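Radwa Benkirane
February 4, 2026

ok budget thread. request form closes tonight and I've been staring at the spreadsheet since lunch. writing it out here so I stop changing it

1/ ask is for a second year of bench arms. two arms, spare fingers, cables, a power supply that doesn't whine. NOT asking for a big floor robot, stop emailing me about the floor robot

2/ arms themselves are the easy line. Lozano quoted, Gokia quoted, Lozano is cheaper up front and then charges for every single bracket. Gokia throws in brackets, lead time is 26 working days. so April if the PO goes out when they say it will. it won't

3/ the line everyone wants to cut is fingers. please don't. small parts chew through fingers. we went through 5 sets last term and two of those were me

4/ gear handling is most of what we do right now. pick, turn, place, drop, swear, pick again. one arm with the gear, the other coming in from the left to meet it

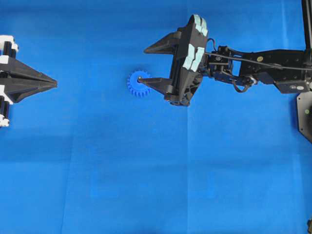 Sturthorpe Small Parts Bench, Automation Group

5/ blue gear, blue cloth, yes. so cloth is a line item now. want a gray one and a white one. $55 for both, cheapest thing on the sheet, somehow got the most questions

6/ gripper pads. the pale green tiled ones on the outside of the palm. putting down a full spare set per arm. Teodoro Prieto thinks one set between the two is enough. Teodoro does not do the late shift

7/ cables. looped one under the wrist wants a proper clip and so does the long one along the top of the arm. clips, sleeves, ties = $238 incl shipping. I know. I checked it twice

8/ servos: going with spares for the wrist only. if a forearm one goes we wait. Gemma Bloxham in purchasing says she can do a rush order if I give her the part number BEFORE it breaks, so thats my job for tomorow

9/ things I took off: second camera mount, nicer bench, the Siltutum software seats. seats are per person per year and there's a free tier that does us fine for now. may regret

10/ still undecided on the service contract. Lozano's covers parts but no labor, Gokia's is the other way round. if you've had either, reply or dm, I need to put something in the box by 6

11/ edit to 2: Gokia just wrote back, the brackets are only free on the first arm. great. redoing the total

12/ new total is in the shared sheet, tab called FINAL_final. please dont sort the columns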